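Konside presenta un panel de autoanticuerpos para el seguimiento de la esclerodermia

Ratby, 14 de agosto de 2019

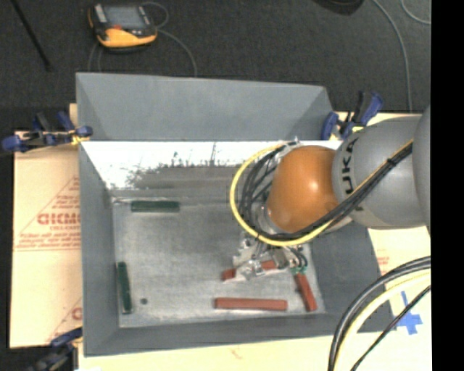

¿Qué mide el nuevo panel?
Mide en una sola muestra de suero 10 autoanticuerpos asociados a la esclerosis sistémica, entre ellos los anticentrómero, los anti-Scl-70 y los anti-ARN polimerasa III.

La empresa de diagnóstico Konside anuncia que su panel Norko estará a disposición de los laboratorios hospitalarios a partir de septiembre. La prueba se dirige a servicios de reumatología e inmunología que atienden a pacientes con fenómeno de Raynaud, engrosamiento cutáneo o sospecha de enfermedad del tejido conectivo.

El panel se evaluó con 900 muestras de suero conservadas en el biobanco Ackroyd. El trabajo fue dirigido por Alcides Portela, responsable de inmunología de Konside, y contó con la colaboración de la reumatóloga Sheila Sowerby. Las muestras procedían de pacientes con diagnóstico confirmado, de personas con otras enfermedades autoinmunes y de donantes sanos.

«Muchos laboratorios piden primero la inmunofluorescencia sobre células HEp-2 y después van solicitando los anticuerpos uno por uno», explica Portela. «Con el panel, el clínico recibe el perfil completo en el mismo informe.»

Sowerby recuerda que el resultado debe leerse junto con la capilaroscopia y la exploración. «Un anticuerpo positivo aislado no establece el diagnóstico. Sirve para decidir a quién hay que vigilar más de cerca, sobre todo por la afectación pulmonar y renal.»

El ensayo requiere 10 microlitros de suero y el resultado se obtiene en dos horas. Los reactivos se conservan refrigerados y cada lote incluye controles positivo y negativo. Konside ofrecerá formación a los laboratorios que incorporen la técnica, a cargo de Amber Bloxham.

El protocolo y las instrucciones de uso pueden solicitarse al servicio técnico de la empresa.

Contacto para medios: Terence Mapplebeck, departamento de comunicación de Konside, Ratby.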